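Jornada de puertas abiertas en Grasutby

En enero estuvimos en la jornada de puertas abiertas de Grasutby, el edificio donde Skisura tiene el almacén, la tienda y las salas en las que prueba su vajilla de diario. La entrada cuesta 2 euros, que se descuentan si luego se compra algo. Llegamos a las diez menos cuarto y ya había cola en la puerta lateral, la que da al aparcamiento. La principal estaba cerrada por obras y el cartel que lo avisaba solo se veía al llegar a ella.

La visita empieza en el almacén. Es la parte más larga y la menos vistosa: pasillos altos, palés retractilados y mucho cartón. Nos acompañó Līga Kuusk, responsable de catálogo, que explicó cómo está ordenado. Las tazas y los vasos van abajo, los platos a media altura y las fuentes grandes en una nave aparte. En este momento el catálogo tiene 816 referencias, contando cada color por separado. Kuusk reconoció que son demasiadas y que este año van a retirar los colores que menos salen, empezando por los de la línea antigua, Prothero. Un señor del grupo preguntó si se podrían comprar platos sueltos de Prothero para reponer. Se puede mientras queden, pero hay que pedirlos por correo electrónico y recogerlos allí.

Del almacén se pasa a las salas de prueba. Están al fondo de un pasillo y son más sencillas de lo que yo esperaba. La que más nos interesaba era la de los vasos, con paneles blancos por los lados, suelo de madera clara y una mesa cubierta de negro. Sobre ese fondo los colores claros se distinguen muy bien. El beige me gustó más que en el catálogo impreso, donde tira a amarillo; visto allí es un crema mate, y el interior es algo más oscuro y moteado. La forma es la de siempre en la línea Flulier, más ancha de boca que de base.

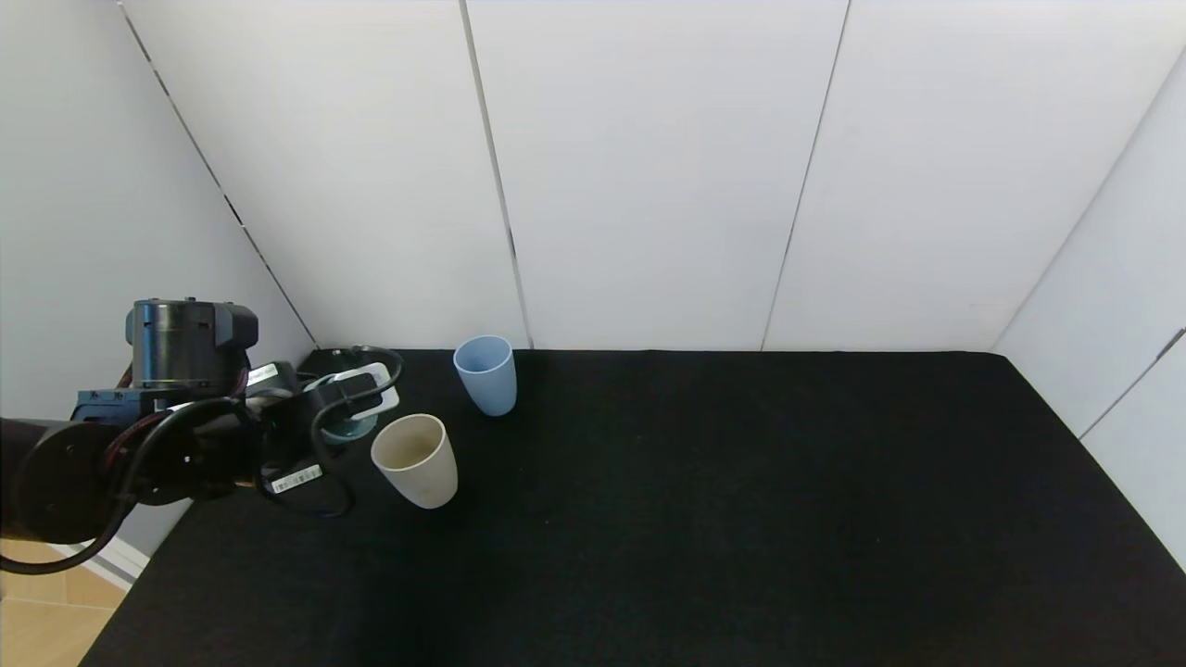
Vasos en beige y azul claro en la sala de pruebas de Grasutby.

El tercer color es un verde azulado translúcido con brillo. Queda raro junto a los otros dos, que son más discretos, aunque a mi acompañante fue el que más le convenció.

Uliana Marchuk, que lleva el acabado de las salas, habló un rato del tablero. Antes trabajaban sobre una mesa blanca y las piezas claras se perdían. Probaron un gris medio y acabaron en el negro. Según ella, el inconveniente es la limpieza, porque cualquier pelusa se nota, y por eso pasan un rodillo adhesivo al terminar cada turno. También comentó que un vaso dejado con poco cuidado suena mucho menos sobre tela que sobre una mesa desnuda.
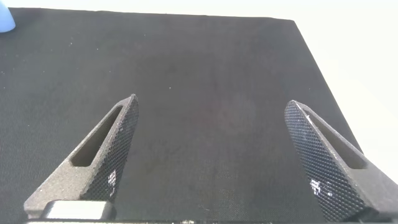
De cerca, con la tela negra de la mesa al fondo.

La tienda está a la salida. Es pequeña y a media mañana costaba moverse entre las estanterías. Los vasos de segunda, con defectos leves de color, se venden en cajas de 4 sin posibilidad de mezclar tonos. Compramos una caja en beige. También había jarras de 500 mililitros, pero no quedaba ninguna con tapa y las dejamos.

Datos prácticos. El recorrido se hace en grupo y hay que apuntarse al llegar, en la mesa del vestíbulo. En el almacén hace frío, conviene llevar abrigo. Hay aseo junto a la tienda y no hay cafetería; la más cercana está al otro lado de la rotonda y cierra a las dos. Con carrito de bebé se puede hacer todo menos el altillo de las fuentes, al que se sube por una escalera metálica estrecha. El aparcamiento es gratuito, pero a las once ya estaba lleno.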